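A table you can work at all day

Adeel Awan has been fitting out workrooms in Jerkport for most of his working life, and he would like people to spend more time choosing the table and less time choosing the chair. We spoke to him at Talpur, the old print shop off the harbour road, where he has been putting in new tables since March.

He started out in kitchens. "You learn a lot from worktops," he says. "People lean on them, they drag things over them, they put things down without looking. A table in a workroom gets the same treatment, only there are more people doing it and none of them paid for it."

The order for Talpur was for 104 tables over two floors. Most of them are a standard size, but the long room at the back has an awkward pillar, and the tables there had to be made to fit between it and the wall. They came out at 2171 mm long. He remembers the figure because he had to give it over the phone three times, and the first one still turned up wrong.

"It was cut to 2100," he says. "Somebody had rounded it. We used it in the post room in the end."

The height caused more talk than the length. Several people who use the building wanted something lower than the usual desk, for work done sitting down with the arms out in front. Awan made a trial table at 690 mm and left it in the corridor for a fortnight with a pencil and a sheet of paper next to it. Some wrote that it was too low. The taller ones mostly did. He went ahead with a handful at that height and left the rest as they were.

"You can't please a tall man and a short man with one table," he says. "You can put two tables in."

He is firm about colour. Nearly everything he fits now is white, with a matt finish if he can get it. A shiny top throws the ceiling lights back at you, he says, and by the middle of the afternoon people have started moving round to the other side to get away from it. A dark top hides dirt, and in his view that is the trouble with it. Small black screws vanish on it as well. On white you find them.

He also likes to see a top with nothing living on it. Pen pots, chargers, last week's post and mugs all have to go somewhere else at the end of the day, and he puts a shelf within reach of each table so there is no excuse. Cables are a nuisance whatever you do. He drills for them if he is asked, but he would sooner fix a tray underneath.

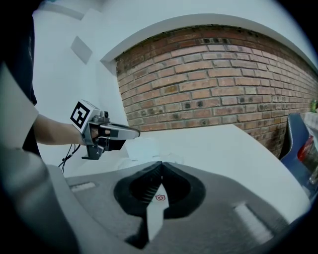 Mohsin Butt does not agree about white. It marks too easily, he told me when I rang him, and he has spent more evenings than he would like rubbing at pen and coffee rings with a damp cloth. He would have had pale grey all the way through. He did say that the new tables don't wobble, and that he couldn't say the same of the old ones.

Awan has heard this before and does not argue. Pen comes off with a bit of washing-up liquid if you get to it the same day, he says. He tells people not to use scouring powder. It takes the finish off in a patch, and after that the patch holds dirt and there is no getting it back.

On the wobble, he is pleased. The old tables were from a range called Zimar, bought second-hand, and the bolts in the legs had worked loose years ago. "People had folded up paper and pushed it under. There was one with a whole bus timetable under it." He fits adjustable feet as a matter of course, and goes round again after a month, when the floor and the table have got used to each other.

I asked him what a person should do if they only have a small budget and one room. He said to spend £100 on a decent top and find the legs second-hand. Legs can be tightened or swapped. A top that has swollen at the edge is finished, and the edges are the first thing he checks when he goes to look at one.

"Run your hand along underneath, at the front," he says. "If it feels rough or puffed up, water's got in. Leave it where it is."

His next job is at Skurnport, a smaller building with low ceilings and a staircase that turns twice. The tops will have to go up through a window. He has measured it already, and this time he is sending the sizes in writing.

May 2021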